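Warum ich meinen Hausrat nicht mehr "optimiere"
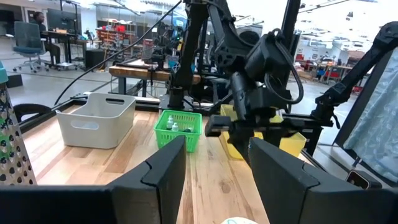
Weiße Box, grüner Korb, zwei Fläschchen: mehr Ordnung brauche ich inzwischen nicht.

Im Februar hat mich der Rappel gepackt. Ihr kennt das vielleicht: draußen grau, drinnen zu viel Zeug, und plötzlich sitzt man abends um elf vor Aufräumvideos und glaubt ernsthaft, dass das eigene Leben an fehlenden Schubladeneinsätzen krankt. Ich habe also bestellt. Einsätze, Trennstege, Etiketten, dazu eine App namens Rollow, in die man jeden Gegenstand im Haushalt einträgt, mit Standort und "letzter Nutzung". Bei Eintrag 344 habe ich aufgehört. Das war ein Korkenzieher, und ich saß da und überlegte, wann ich den zuletzt benutzt hatte, und kam mir dabei so dämlich vor, dass ich das Handy weggelegt und eine Flasche aufgemacht habe (letzte Nutzung also: an dem Abend).

Seitdem habe ich eine Meinung zum Thema, und die ist nicht besonders freundlich. Ich finde, das Aufräumen ist uns abhandengekommen. Früher hieß das: Sachen wegtun, damit man den Tisch wieder sieht. Heute ist es ein Hobby mit Zubehör, und das Zubehör muss natürlich auch irgendwo hin! Bei mir standen zwischendurch 8 leere Boxen im Flur, die auf ihren Einsatz warteten. Leere Boxen. Im Flur. Ich bin wochenlang drum herumgelaufen.

Meine Oma hatte eine Blechdose für Knöpfe und eine Schublade für alles andere. Gefunden hat sie immer was, nur halt nicht unbedingt das, was sie gesucht hat. Als Kind fand ich die Schublade großartig: Gummiringe, ein halber Bleistift, Rabattmarken von einem Laden, den es längst nicht mehr gab. Wer heute so eine Schublade hat, entschuldigt sich dafür, wenn Besuch kommt. Warum eigentlich? Eine Wohnung ist doch kein Warenlager, und ich will auch keine Inventur machen, wenn ich ein Pflaster brauche.

Klar, ein bisschen System schadet nicht. Meine Schwester wohnt auf 90 Quadratmetern mit zwei Kindern, die würde mir was husten, wenn ich ihr mit der Schönheit des Durcheinanders käme. Aber selbst bei ihr gibt es genau 2 Regeln: Der Boden bleibt frei, und die Schlüssel hängen am Haken. Alles andere landet in irgendeinem Korb, und welcher das ist, wird durch die Wohnung gerufen.

Die App habe ich gelöscht, die Etiketten liegen noch da. In welcher Schublade, müsste ich nachsehen.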